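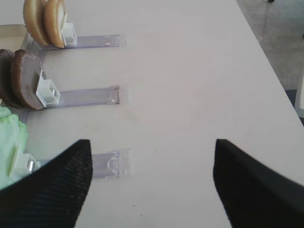

Figure 4-1. Item holders at the table edge, gripper open.

4.3 Loading the holders and clearing the cell to run

This section applies to the Nasto tabletop cell when it handles upright items of the burger set. Complete Section 4.2 (gripper check) first.

1. Set the cell to HOLD. The amber lamp must be lit before anyone reaches over the table.

2. Wipe the table and the strips. Crumbs under a strip change its height and will fail the audit in Section 6.

3. Stand each item on edge in its holder. Do not mix items in one holder. Slide the clip up to the front item until it touches – do not force it.

4. Check that the gripper can open fully without touching a strip or clip.

NOTE: Holder positions are stored under recipe 501. If a holder has been moved, repeat the teach routine before going on.

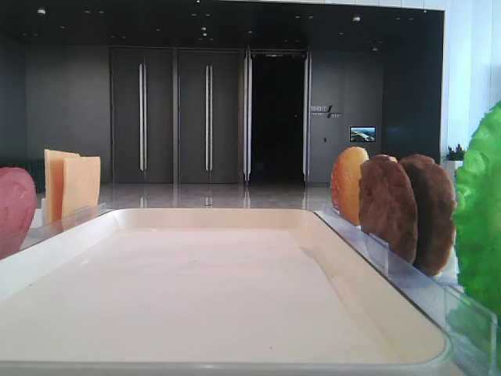

5. Leave the tray empty at the start of every cycle. Items left over from a stopped cycle go back to their holders by hand, with the cell in HOLD.

6. Confirm that the tray rim does not rest on a holder.

CAUTION: Keep hands, sleeves and lanyards out of the work area once HOLD is released. The arm may move without warning for up to 15 seconds while it finds its home position.

7. Release HOLD and run one cycle at reduced speed. Stay within reach of the stop button.
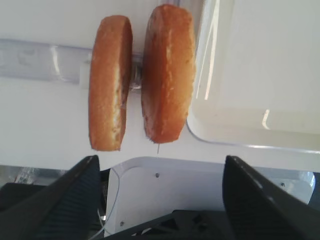 8. Watch the approach to each item. The fingers must come down on both sides of a single item and stay clear of the tray rim. If they touch a neighboring item, press stop and enter fault code 116 in the log.

9. Sign the log. Full speed is allowed only after one clean cycle – a cycle with any manual help does not count.

NOTE: Changes to steps 5 through 9 need written approval from Desmond Oyelaran, Cell Safety.

Peltberg Automation | Document 232 | Revised 15th July | Contact: Technical Publications | Back to top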